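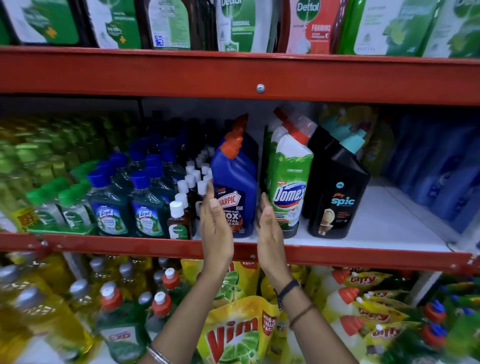
I look after a shelf-tidying robot called Hindeo, and every Saturday morning I give it a check-up. Want to know what I do?

First I switch it off and wait for its lights to go out – nobody should poke a robot that's awake! Then I wipe its camera with a soft cloth. One greasy smudge and Hindeo can muddle up two bottles that look a bit alike (I've done that myself, to be fair).

Next come the fingers. They have 6 rubber pads, and the rubber wears thin, a bit like the soles of your trainers. I change them after 2000 picks. Old pads get slippery, and a slippery bottle of floor cleaner makes a horrible mess.

Last of all I do the squeeze test. Hindeo picks up a full bottle, holds it while I count to 21, and puts it back down gently. If it wobbles, I tighten the wrist screws and we try again. My friend Salma does the counting when she's in – much too fast!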